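Speaker notes: "Two arms on a kitchen table"
Workshop evening, 23 March 2026
Talk by Ingeborg Albers. Please do not print, these are my own notes.

Opening

Say good evening and thank Heather Matheson, who gave me the table and also the key for the cupboard. Say that English is my third language and they can stop me if a word is strange.

Explain the name. The project is called Judeck. It has no deeper meaning, it was the name of the folder on my computer and it stayed.

Ask who has built an arm before. If many hands go up, skip the part about motors and go faster to the gripper.

Why small soft packets

I started with wooden blocks, like everybody. A block is very polite. It has the same width every time and it does not change when you squeeze it. After 133 runs with blocks I believed my gripper was good. Then I gave it a pack of tissues and I had to begin again.

A soft packet has no fixed edge. The fingers close, the plastic folds, and the place where you wanted to hold is now a different place. When there is more than one packet between the fingers, they can slide against each other.

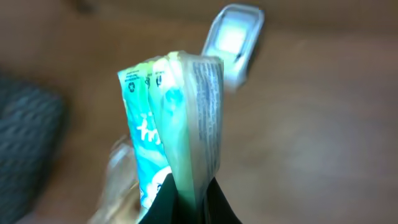 So I changed how the arm decides that it has closed enough. Before, I gave a position and the fingers went to this position. Now I watch the motor current, and the fingers stop when the current goes over a limit. The limit for blocks was too high for packets. I wrote the good values on tape and put the tape inside the cupboard door.

Pause here. Somebody usually asks about force sensors. Answer: I do not have them, they cost more than the arm, and the current is enough for my purpose.

The table and the parts

Tell about the rail. Both arms are screwed to one metal rail at the front of the table. My first rail was from Okgate and it was too thin, so when one arm moved fast the other arm was shaking. The new one is heavier. It took me 40 minutes to mount it and a full weekend to measure everything again.

Tell about the cables. Leave a loop at every joint. I pulled out one connector two times before I learned this.

The gray basket stands at the left side. I chose a basket with holes in the walls, and I did not think about the camera at that time. The holes show the wood behind, and my program for finding edges was confused by it. In April I want to try the same program with a lining in the basket.

The packets start in the middle of the table, in a row, close together. This is on purpose harder than with space between. With a big gap the fingers have room on both sides. In a tight row the finger must go down between two soft things and not push the neighbor away.

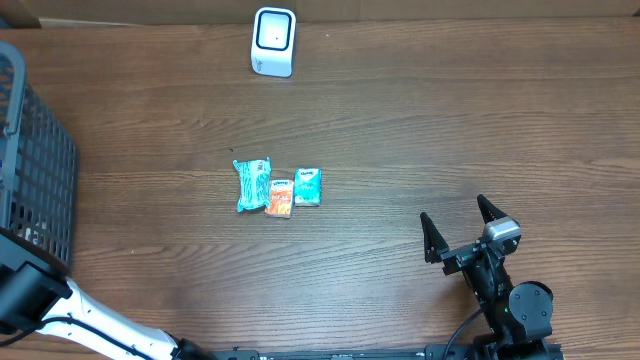 Numbers, only if there is time

With packets I have done 269 runs. In 19 of them I had to stop the arm by hand. Say clearly that I did not sort the runs by kind of mistake from the beginning, and this was a bad decision. Now I write one line for each run, in a paper notebook. Delić is the name of the script that reads my typed copy of these lines and makes the chart.

If the projector works, show the chart. If not, draw it on the board, it is only one line going down slowly.

Questions and end

Possible question: can it be done with one arm? Yes, for one packet. I want the second arm for opening bags later.

Possible question: where are the files? Heather has the drawings for the rail. The gripper fingers I print on the Brovura at the back of the workshop, black filament, slow setting.

Remind people to sign the list for the soldering evening, and to bring back the small hex keys.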